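Starard Bench Rotary Tumbler
User Guide, Section 4: Preparing, Loading and Clearing the Work Area 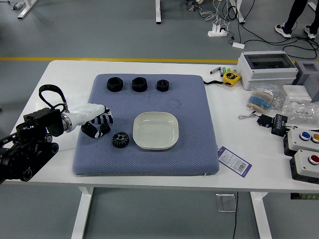

Photo: Sheena MacBrayne / Clivgate Technical Publications

4.1 Scope of this section

This section covers the steps to be followed before and after each tumbling cycle. It applies to all Starard bench models supplied with the Jullard drum. Owners of the earlier MacRitchie drum should read the supplement in Appendix C before going further, as the lid clamps are of a different type and must be tightened in a different order.

The tumbler is intended for cleaning and smoothing small metal parts. It is not intended for glass, stone, painted parts, or parts with press-fitted bearings.

4.2 Preparing the sorting surface

Small parts are easily lost or mixed up between batches. Clivgate recommends that a separate sorting surface be set up next to the machine before any parts are handled.

1. Choose a level table that does not share a support with the tumbler. Vibration from the drum will cause small parts to travel across a shared surface.

2. Place a padded cushion or mat on the table. A quilted or textured fabric keeps nuts and gears from rolling and protects finished faces from scratches.

3. Set a shallow plate with a raised rim on the cushion for parts that have passed inspection.

4. Lay out the parts by type. Nuts should lie flat. Gears should lie with their teeth clear of one another.

5. Record the batch number on the batch card supplied in the accessory pack.

Note: Soft padding will take an impression from parts left on it for any length of time. Such marks do not affect the use of the cushion.

4.3 Inspecting the parts

1. Check each part for cracks, burrs longer than the width of a thread, and loose scale. Cracked parts must be set aside and must not be tumbled.

2. Wipe off heavy oil or grease with a dry cloth. Do not use solvent at this stage.

3. Run a gauge or clean bolt through threaded parts to confirm that the threads are open.

4. Separate steel, brass, and aluminum. Different metals must not be run in the same load.

Caution: Aluminum must never be run with media that has been used for steel. Embedded steel particles will discolor the surface and may cause corrosion in later service.

4.4 Loading the drum

1. Turn the main switch to OFF and remove the plug from the outlet.

2. Release the two lid clamps and lift the lid straight up. Do not twist the lid, as this may unseat the gasket.

3. Examine the gasket. If it is cut, flattened, or hardened, replace it with the spare provided. Further gaskets may be ordered from Clivgate under part number 219.

4. Add the dry media until it reaches the lower line on the inside wall of the drum.

5. Add the parts by hand, one layer at a time, covering each layer with media. Parts must not be poured in.

6. For a wet cycle, add clean water until it just covers the media, followed by one measure of the cleaning compound. For a dry cycle, omit this step.

7. Refit the lid and tighten both clamps by equal amounts. A clamp is fully tightened when the red band on the stem can no longer be seen.

Warning: The drum and its contents must not weigh more than 22 pounds. Overloading will damage the drive belt and may cause the drum to leave its rollers during operation.

4.5 Running a cycle

1. Seat the drum on the rollers with the lid facing the guide plate.

2. Close the outer cover. The tumbler will not start while the cover is open.

3. Reconnect the plug and turn the main switch to ON.

4. Set the timer. A first cycle of 20 minutes is suitable for most loads. Heavily scaled parts may need a second cycle after inspection.

5. Remain within hearing distance of the machine for the first few minutes. A regular, even sound is normal. If knocking or scraping is heard, stop the machine and check that the drum is seated correctly.

Caution: Do not open the outer cover to stop the machine. The cover switch is a safety device and will wear quickly if it is used in place of the main switch.

4.6 Unloading and drying

1. Turn the main switch to OFF, remove the plug, and allow the drum to come to a complete stop.

2. Lift the drum with both hands and place it in the drip tray before releasing the clamps.

3. Empty the contents into the sieve. After a wet cycle, rinse with clean water until the runoff is clear.

4. Return the parts to the sorting surface only when they are dry to the touch. Moisture trapped in the padding will cause rust spots on steel parts.

5. Apply a light film of protective oil to all steel parts that will be stored.

Note: Used compound must be disposed of in line with local rules. It must not be emptied into a storm drain.

4.7 Questions about this section

Questions and corrections may be sent in writing to Ruairi Innes, Technical Publications, Clivgate. Please quote document number 196 and the serial number found on the underside of the base.

Section last revised: Tuesday, August 15, 2023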